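Moving the household archive off spinning disks
6/2/25

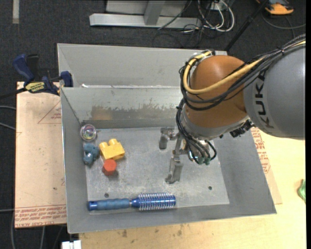
I have kept family files on one machine or another for long enough that the folder names no longer make sense. The current box is a small two-bay server that I call Mallet. It has run with mirrored 4 TB drives and very little attention. In June one of the drives began reporting reallocated sectors, so I used the occasion to redo the whole layout.

The inventory first. The archive held scans, tax records, audio from old tapes, and a folder named "misc2" with 601 items in it. Everything else was photos. I ran a checksum pass over the full tree before touching anything and saved the result as a plain text file. A mirror will faithfully copy a damaged file to both disks, so I wanted a record from before the move to compare against.

The checksum pass found 375 exact duplicates. Most came from phone imports that had been interrupted and restarted. I removed them by hash only. I did not use any tool that compares photos by how they look, having lost some bracketed exposures to one of those in the past.

For the new drives I bought two solid state units from Leddale, a small shop that tests used enterprise parts before selling them. They arrived with 4,000 hours on each. The wear figure was low on both, and the serial numbers were not consecutive, which I prefer in a mirror. Drives from one batch with the same history tend to wear out close together.

The file system is the same as before, with three changes:

Snapshots are now taken nightly and kept for 3 weeks. Before this they were hourly and kept until I remembered to delete them.

Scans and tax records sit in their own dataset with compression on. The photo dataset has it on too, but the gain there is close to zero.

A scrub runs on the first of the month and mails me the result whether it passes or fails. The old job only mailed on failure, and the mail settings had been wrong since a password change. I had been reading silence as good news.

The copy itself was dull. I used a plain sync with checksums enabled, let it run overnight, and compared against the saved list in the morning. Two files did not match. Both were audio, both had been opened by a tagging program during the copy, and both were fine once I closed it and copied them again.

Offsite is still the weak part. I keep one encrypted disk at a relative's house in Jidley and swap it when I visit, so it can be months out of date. I tried a backup client called Putavari for this and it worked, but restoring a single folder meant walking the entire index. I went back to the disk.

The old drive with the bad sectors has been wiped and is in a drawer. The other one still tests clean and will become the second offsite disk once I find the enclosure for it. I still have not opened misc2.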